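Section 3: Setting Up the Incident Log at a Line Post

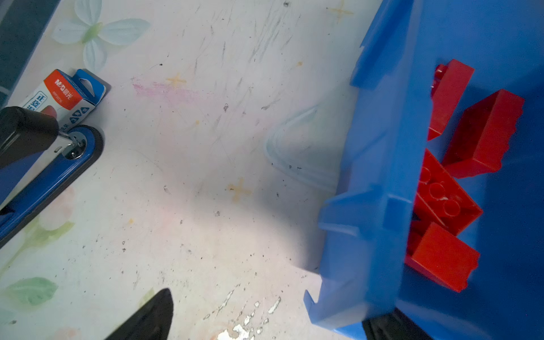 Toy bricks, red, in a blue plastic bin.

Read this section before you unpack the Lodico terminal. Most of the trouble reported from the Tam line in the first months of the truce came from posts that switched the thing on, typed "shots heard" into the first box they saw, and went to find tea. Both delegations then received a report with no time, no place, and no direction, and each assumed the worst of the other, as is their custom.

The terminal records incidents. It does not decide who broke the truce. That job belongs to the joint office in Eltenden, where people are paid to disagree about it indoors.

3.1 Before you start

You will need:

The terminal, its charger, and the short cable (the long one belongs to the radio and will fit, but should not be used).
The post's card, with the post name and the key phrase.
A paper logbook and a pencil.
A compass you have checked against someone else's compass.
At least two observers, one from each side's nominated list.

Note: If only one side's observer has turned up, you may do steps 1 to 4. Stop there. A log opened by one side alone will be rejected, and the letter rejecting it will be longer than this manual.

3.2 First start

1. Put the terminal on a level surface indoors, away from the stove.

2. Connect the short cable and press the power button until the light stays on. The light blinks while the terminal thinks. It thinks for quite a while.

3. Choose a language. The list is in alphabetical order by the English name of each language. We have had complaints about this from both delegations, and a proposal to fix it is under discussion in a working group that has so far agreed on its own name.

4. Enter the post name exactly as printed on the card. Several villages on the line have two names, and the card carries the one agreed in the annex. If you feel strongly about the other one, there is a comments box in step 8.

5. Have the first observer enter the key phrase, then the second. Either can go first. Toss a coin if you must, but agree beforehand whose coin.

6. Set the clock. Use mission time, read from the radio at noon. Do not use your phone. Phones near the river pick up masts on both banks and change their minds about the hour, and for most of September one post was reporting shots that, on paper, had not been fired yet.

7. Enter the position of the post. Stand outside at the marker post with the terminal held flat and wait for the reading to settle. Write the same reading in the paper logbook.

8. Add any comments. Comments are seen by both delegations. Please reread that sentence before typing.

9. Both observers press Confirm. The screen shows "Log open." The log stays open until both observers close it.

Caution: Do not carry the terminal past the marker post for a better signal. The strip beyond has not been cleared. There is one safe path, it is staked on both sides, and it does not lead anywhere with a better signal.

3.3 Entering an incident

An incident is anything the truce text forbids, plus anything that looks enough like it to start an argument. When in doubt, log it.

1. Write the time in the paper logbook first. You can do this in the dark and with gloves on. You cannot do either with the terminal.

2. Open a new entry and pick a type: small arms, heavy weapon, aircraft or drone, movement of troops or vehicles, digging, other.

"Digging" means new earthworks. It has been used for potatoes. Go and look, if looking is safe, before you choose it.

3. Mark each part of the entry as Seen or Heard. These are different things, and the whole system rests on your keeping them apart. If you heard an engine and decided it was a tank, you heard an engine.

4. Give a bearing from the post in degrees. "From their side" is not a bearing.

5. Give the distance only if you have measured it or can tie it to something on the map. Otherwise leave the field blank. Blank is a respectable answer here.

6. Have the second observer read the entry. If you agree, both press Confirm. If you don't, go to 3.4.

Note: The terminal has a field for number of shots. Use bands (single, short burst, sustained) and leave exact figures to people with recordings. Wolateck, who built the software, have kept a box for an exact figure because the contract said there had to be one. You may ignore it with a clear conscience.

3.4 When the observers disagree

They will. The terminal expects it and has a button.

1. Press Split. The entry divides into two columns, one for each observer.

2. Each observer fills in a column. The other observer should use this time to look out of the window, and should not read aloud over a shoulder.

3. Both press Confirm. This confirms that there is a disagreement and nothing else. Viorica Pîrvu of the Eltenden office has asked us to say so in capital letters. We have compromised on saying it here, plainly: CONFIRMING A SPLIT ENTRY DOES NOT MEAN YOU ACCEPT THE OTHER COLUMN.

A split entry counts exactly as much as a plain one. Posts with no split entries at all tend to get a visit.

Caution: Do not delete an entry to keep the peace in the hut. The terminal keeps deleted entries and sends them to Eltenden with a flag on top. Use Correct, which leaves the first version in view with the new one under it.

3.5 Sending the log

The terminal sends by itself when it finds a link. If the arrow in the corner is gray, it has not found one.

1. Check that the short cable is in and the antenna is up.

2. Wait. Leave the terminal alone while it tries.

3. If the arrow is still gray at the evening radio check, read the entries over the radio in order, giving type, time, bearing, and Seen or Heard. Speak to the duty desk only. Colin Nuttall or Traian Ghiță will read them back to you. Correct them if they get it wrong — they would prefer it.

4. Write "sent by voice" beside each entry in the paper logbook, with both sets of initials.

If shooting is going on near the post, none of this section applies. Get into the shelter, take the paper logbook if it is in reach, and leave the terminal where it is. It can be replaced.

3.6 Common messages

"Clock differs from network." Repeat step 6 of 3.2 at the next noon signal. Entries made in the meantime are kept and marked.

"Second observer required." The second observer has been out too long. Find them, politely.

"Error 164." The terminal believes it is on the other side of the river. Take a fresh reading at the marker post. If it still believes this, call Florin Hodoroagă at the equipment store and do not raise the matter with either delegation.

"Log closed by one party." One observer has pressed Close. The log is in fact still open, and will stay open until the other does the same. Continue as in 3.3.

Handing the post over to a new pair is covered in the next section.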